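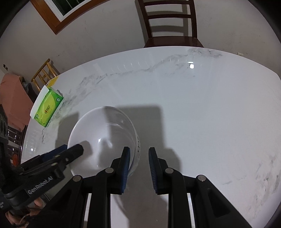

Ticket 516: bowl episodes rejected at import
Project: Vuromel tabletop set
Opened by: Nurhan Sezer
Status: resolved, one follow-up open

Problem
61 bowl episodes from the September batch fail the sync check at import. The left and right gripper streams drift apart as the episode goes on, and by the end the left hand closes on a rim before the right hand has even started moving. Replay looks normal on each side alone.

Environment
Two hand-held grippers, one person, glossy white table. Bowls and dishes only, tissues left on the table as clutter. Import tool is Bostard, recording app is Ekent.

Log

9:40 Restarted both grippers and recorded a short test. Drift still there.

10:15 Swapped the cables left to right. The drift stayed with the left unit, so the cable is fine. Good to have that one out of the way!

11:05 Tatlı suggested comparing the start stamps. The left unit takes its clock once at power-on and never again. The right one refreshes before every episode. That explains why the first few episodes after lunch always passed, which had been bugging me all week.

11:30 Found the setting in Ekent: "refresh clock per episode" was off for the left profile. Turned it on and saved.

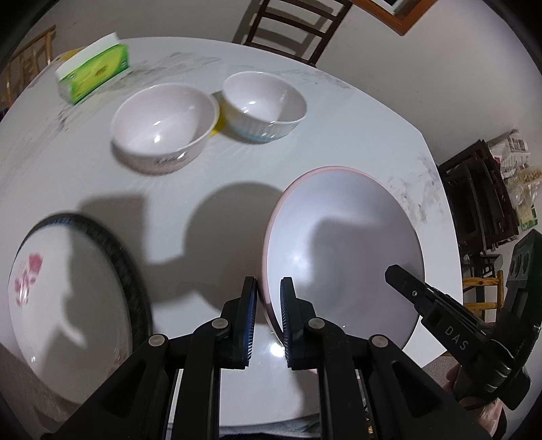

13:20 Recorded 7 new bowl episodes with both hands, no restart in between. All of them imported clean. I played them side by side and the two hands line up beautifully, I watched one of them three times just because it was nice to see.

14:10 Ran the realign script on the rejected batch. It shifts the left stream using the stamps, and all but 2 now pass. Those two have gaps in the left stream, so I marked them "do not train" and will record them again.

Resolution
Left profile setting corrected. Please check yours before the next session: Ekent, Profiles, Left, Clock.

Follow-up
Could Bostard show the drift value in the error text? Right now it only says "sync failed", and the number would have saved me a morning. Happy to test a build as soon as there is one!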